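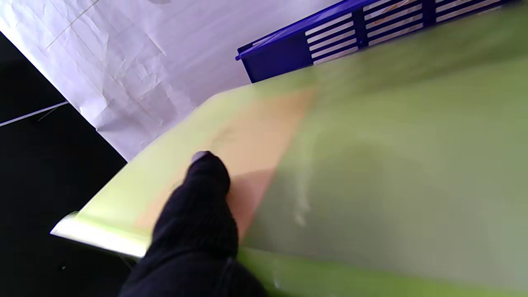
Opening slide: translucent plastic sheet, yellow-green, with black knitted fabric.

Coming Back to the Desk: Coaching Support for Managers Returning from Extended Leave
Speaker notes, Ye-rin Sung, Divthorpe
Wednesday session, main hall

Slide 1. Welcome

Good morning, and thank you for joining the session. My name is Ye-rin Sung and I lead the coaching practice at Divthorpe. The subject this morning is the manager who has been away from work for an extended period and is now returning to a team, a budget and a calendar that have all moved on.

For the purposes of this talk, extended leave means any absence longer than two months. The reason for the leave may be parental, medical, study-related or a family matter. The coaching program we describe does not ask the manager to disclose the reason, and the slides do not sort the material by type of leave.

[Pause. Confirm that the rear microphones are working. Questions are held until Slide 9.]

Slide 2. Where the material comes from

The observations in this talk are drawn from our own program files. Over the period under review, 113 managers completed the return program. Most were responsible for a team at the time they left. A smaller group held senior specialist roles with a budget but no direct reports.

The three client organizations that have agreed to be named are Planis, Yeom and Nolleo. They differ in size and in their internal procedures, and we are grateful for their permission to discuss how each arranged its program. No individual manager is identified in these notes.

We did not run a comparison group. Please treat what follows as practice experience. Colleagues who wish to cite it should do so on that basis.

Slide 3. What the organization usually prepares

Human resources departments are, in general, well prepared for the administrative side of a return. The access card works. Payroll has been notified. Required training is waiting in the system, often in considerable quantity.

What tends to be missing is a clear statement of who holds which decisions. During the absence, the manager's authority has been divided. Part of it went to an acting manager, part went upward to the director, and part was taken on informally by experienced members of the team. On the day of return, it is commonly assumed that all of this flows back without further discussion.

In our files, the most frequent topic in the first coaching session is a decision that was made by someone else after the manager had returned. Workload comes second.

[If time is short, move directly to Slide 5.]

Slide 4. The acting manager

The acting manager deserves separate attention. This person has carried the role for some months, frequently without a change in title, and is asked to step back on a given Monday with a note of thanks.

At Yeom, the acting manager is now offered two coaching sessions of their own, scheduled before the handover. The sessions cover what the person wishes to keep doing, what they are glad to return, and what they would like their director to know about the work they have done. The director at Yeom who introduced this described it to us as a matter of courtesy. It has also made the handover meeting shorter.

We recommend that the acting manager and the returning manager do not share a coach.

Slide 5. The structure of the program

The program has seven sessions. The first takes place before the return date, by telephone or video, and only if the manager wishes it. No manager should be required to attend a work meeting while on leave, and the invitation letter must say so plainly.

Session one is concerned with the first week only. The coach asks what the manager expects to find, whom they would like to see first, and what they would prefer to postpone.

Sessions two and three are held in the first month. Their purpose is to draw up the decision list, which is covered on the next slide.

Sessions four and five are held at wider intervals. By this stage the manager has usually dealt with the immediate backlog and has begun to notice what has changed in the team. New alliances, a lost client, a colleague who expected a promotion and did not receive it: these are common subjects.

Session six is a three-way meeting with the manager's director. The agenda is agreed in advance and kept to one page. The coach chairs the meeting and takes no position on performance.

Session seven closes the program. It may be held up to half a year after the return.

Slide 6. The decision list

[Distribute the handout at this point. The blank form is on the reverse.]

The decision list is a single sheet with three columns. The first column names the decision, for example approving overtime, signing off on supplier invoices, or agreeing to vacation dates. The second column names the person who holds it today. The third names the person who should hold it, and from what date.

Managers often expect to produce a very long list. In practice it is sufficient to write down the decisions that came up in the past two weeks. The remainder can be added as they arise.

The list should be shown to the director before it is shown to the team. At Nolleo, one list circulated among staff before the director had seen it, and several entries had to be withdrawn. That was an uncomfortable week for everyone involved, and our written guidance was changed as a result.

Please note that some decisions should not go back. If a team member has been handling the weekly schedule well and is content to continue, the manager may leave the arrangement in place and record it in the third column. Many managers find this difficult to accept in the first month and easier in the third.

Slide 7. Hours and calendar

A returning manager's calendar tends to be filled by other people in the first few days. Every department wishes to provide an update. Each request is reasonable on its own.

Planis has addressed this with a simple rule. For the first week, no meeting may be placed in the returning manager's calendar before 10 a.m. The time is reserved for reading and for short, unscheduled talks with the team. The rule is announced by the director, which spares the manager from having to defend it.

Where a phased return has been agreed, the reduced hours must be matched by a reduced set of duties. We regularly see the first without the second. A manager on a three-day week who retains a five-day list of responsibilities will work in the evenings, and the director may remain unaware of it for some time.

Slide 8. Cost and internal approval

Several attendees asked in advance about cost. The session fee for the group version of the program is 225 dollars per manager. The individual version is quoted separately, as it depends on location and on the number of managers enrolled.

Approval is usually quickest when the program is placed within the existing leave policy. Organizations that set it up as a leadership development item have found that returning managers must then compete for a place with other candidates, sometimes missing the period in which the support would have been useful.

Confidentiality terms should be settled in writing before the first session. The organization receives attendance dates and nothing further. Session six is the one exception, and its content is limited to the agreed agenda.

Slide 9. Questions

[Allow fifteen minutes. The points below are for reference if they are raised.]

On whether attendance should be mandatory: our position is that it should be offered to all and required of none. A second offer in the second month is advisable, as a number of managers decline at first and accept later.

On internal coaches: they can do this work well, provided they do not report to the same director as the manager.

On managers who return to a different role: the decision list still applies, although the second column will take longer to complete. Allow an additional session if the budget permits.

On medical questions: coaches do not give medical advice and should refer the manager to occupational health or to their own physician.

On remote teams: the first-week talks should be scheduled individually, by telephone where possible - a single group call does not serve the same purpose.

Slide 10. Close

Copies of the decision list and the sample invitation letter are available at the registration desk until the lunch break. The electronic version will be sent to registered attendees in July, together with the revised guidance on phased returns.

[Thank the session chair. Collect unused handouts from the back row.]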